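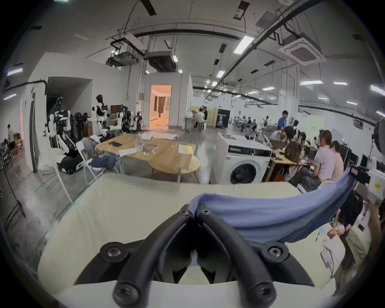 Toller hires Deligiannis as line coach

dasby_fan: The athletic department says Lefteris Deligiannis starts in November. He spent 5 seasons at Mamo and will have the offensive line. No word on who calls plays.

row9: Good hire. Mamo ran for 3,058 yards last season with a small line.

Flakier: They ran for 351 of those in one game against a team that finished with 3 wins. I'd look at the pass blocking before getting excited.

row9: The pass blocking was fine until their left tackle got hurt.

Flakier: It was bad in the opener too, and he played that whole game.

dasby_fan: Does anyone know if the current line coach is staying? The release doesn't mention him.

oldcenter62: I heard he moves to tight ends. Not confirmed.

row9: Then who coaches tight ends now?

oldcenter62: The receivers coach has had both groups since spring.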